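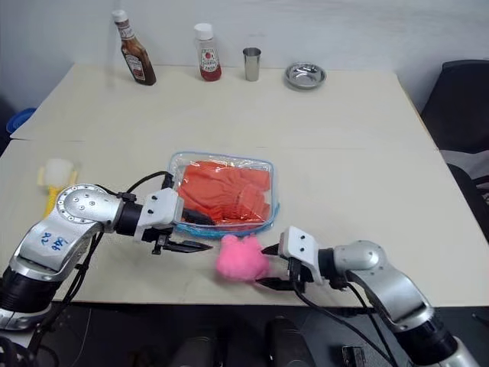 Farnholm House list
From: Valentyna Levchenko
Subject: Re: the long table, what stays and what goes

Hello all,

Thank you for the message, and I am glad that somebody wrote it before me. I answer between the lines because there are several questions, and I will forget one if I do it in another way.

On 10th August, Room 47 wrote:

> Dear neighbors,
> I like the new arrangement of the light table, with the sauces
> standing along the wall. But can we agree what belongs there?
> Last week I moved the ketchup three times to make place for my
> cutting board, and each time it came back in another corner.

The ketchup belongs at the back, next to the brown bottle. I propose that both stay against the wall always, with the caps closed, and that we don't put them in the middle even during a meal with many people. It is a small walk of the arm. The squeeze bottle should be wiped at the neck after use. A paper towel with warm water is enough for this, you don't need soap.

If someone finishes a bottle, please buy the same kind again from Srivastava on the corner and put the receipt in the envelope on the fridge. Please don't buy the big one of 2 liters. We tried it in March, and it did not fit on any shelf and it was too heavy for the children to hold.

> Also the steel cup and the flat steel dish. Are they for food or
> for small things like keys? I found a button in the dish and I
> was not sure if I may cook with it afterward.

They are for food, both of them. The cup is for measuring rice. I filled it with water and weighed it on my scale, and it takes 200 grams to the top, so for two persons one cup of rice is good. The dish is for peeled garlic, cut herbs, a tea bag, such things. For buttons and keys there is the drawer. I washed the dish after the button, so you can cook with it, please don't worry.

Steel gets gray spots from our water. I use the Kevus powder, half a spoon, and then rinse well. Don't use the rough side of the sponge – it makes thin scratches and they stay forever.

> What is the orange cloth in the plastic box? I wanted to use the
> box for soup but I did not dare to take the cloth out.

It is the cloth for the table, and the clear box with the blue rim is its home. I know it is a food box and it looks a little strange for a cloth. But before, the cloth was hanging on the chair, or lying in the sink, or it was gone, and then people wiped the table with the dish towel. When it is folded in a clear box everyone can see it, and everyone can also see when it is time to change it.

So I ask for this: fold it when you put it back, and only put it back when it is dry. A wet cloth in a box smells after one night. If it is wet, hang it on the rail by the window and leave the box open on the table, so the next person understands. I wash it at 40 degrees with my own kitchen towels. For soup, please take one of the boxes from the lower cupboard.

Please give some attention to the line across the table where the two panels meet. Crumbs go inside, and flour is worse. The cloth only pushes them deeper. For this there is the small cleaning thing like a brush, the yellow and white one, that we keep on the left side. Brush along the line first, and wipe after. If you use it for the stove or for shoes (it happened), then buy another brush.

> And last, the pink fluffy one with the little ears. Is it a toy
> or something for cleaning? My son would like to know if he may
> play with it.

It is a toy, and of course he may play with it. I don't know which child it belongs to. My daughter says it is a cat, the girls from Plustdale who visited said it is a bear, and I don't want to decide. Only please let it not live next to the sauces. Such soft fluffy hair takes ketchup very well and gives it back very badly. When we cook, it can sit on the window shelf with the plants.

If it gets dirty: cold water, a bit of mild soap, press it in a towel, and brush the hair when it is almost dry. With a clean brush, not the yellow one.

One more thing which was not in the question. I would like to have the front half of the table free in the evening, after the last person eats, so that whoever makes breakfast can begin without moving things. I don't mean that it must be perfect. The two bottles, the cup and the dish at the wall, the cloth in its box, and the box can then move to the back also, there is enough place between the bottles and the door side if we push a little.

If somebody disagrees with the place of the box, please write here to the list and don't move it quietly, or we will all be searching for the cloth again.

With kind greetings,
Valentyna Levchenko

P.S. The lid of the box is missing. If you have it in your room, there are no questions asked, just leave it by the sink.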